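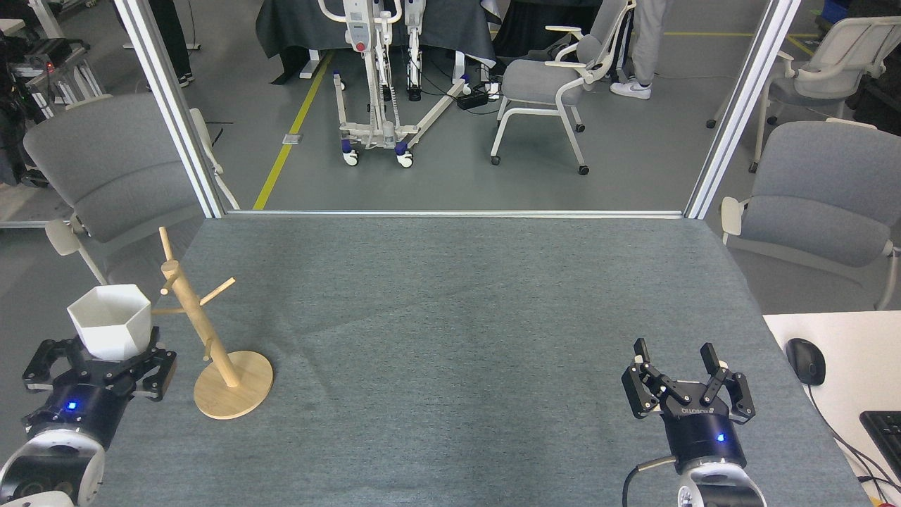 ## Drinkware storage: mug trees on the shared tables

The Nastgate workroom now has a wooden mug tree on the felt-covered table, with three short pegs set at angles into the upper part of a slanted pole. The base is round and sits directly on the felt. Cups had been kept on the shelf over the sink, where they were stacked rim down and two deep. Stacking was the main source of chipped rims in the June breakage log, and the shelf is being given over to dry goods.

The notes below apply to any tree with a leaning pole. Straight-pole trees, such as the older Dewulf pattern still in use at Tendton, are more forgiving and need only the first two points.

### Hanging

- Hang by the handle, with the handle loop pushed fully back to where the peg meets the pole. A cup resting on the outer end of a peg shifts the load outward and will rotate if the table is bumped.
- Fill the peg opposite the lean first. On a slanted pole the top of the tree is already off center, and the first cup should pull it back toward the base.
- Faceted cups, including the white hexagonal ones, do not settle the way round ones do. A flat side may catch on the pole or on the next cup. Turn the cup until it hangs clear of both.
- Cups without handles stay on the table or go back to the cupboard. Do not hang them rim-over-peg. The peg marks the glaze, and the cup is free to swing.

### Load

The Wurel guideline we follow is one cup per peg. Our heaviest stoneware was tested on a single peg at full extension, and the tree began to lift at the base when the table was pushed. The same cup on the opposite side gave no movement. Keep anything heavy on the side away from the lean, or leave it off.

### Drying

A tree is for storage. Cups should be dried with a cloth before they are hung, particularly on felt, which holds water under the base and leaves a ring on the wood. If a base has been standing on damp felt, lift it, wipe the underside and leave it on its side overnight. Felt can be blotted and left to air. Do not use the heater.

Light unfinished wood also takes up coffee stains quickly. A damp cloth is enough if the mark is fresh. Older marks can be taken down with 240-grit paper, worked along the length of the peg and never across it.

### Placement

Set the base well in from the table edge, with the pole leaning toward the middle of the table. Leave enough room on the peg side for a hand and a cup to pass without touching the cups already hanging. On the narrow tables at Tendton this means one tree per table. The wide tables will take two if the poles lean toward each other and the pegs do not overlap.

### Stock

We have 23 handled cups in service and 54 pegs on order, enough to cover both rooms with spares. Replacement pegs are a push fit. Twist while pulling to remove, and do not glue the new one. A loose peg can be shimmed with a single turn of paper tape. Report split pegs to the supplies desk and take the tree out of use until they are replaced.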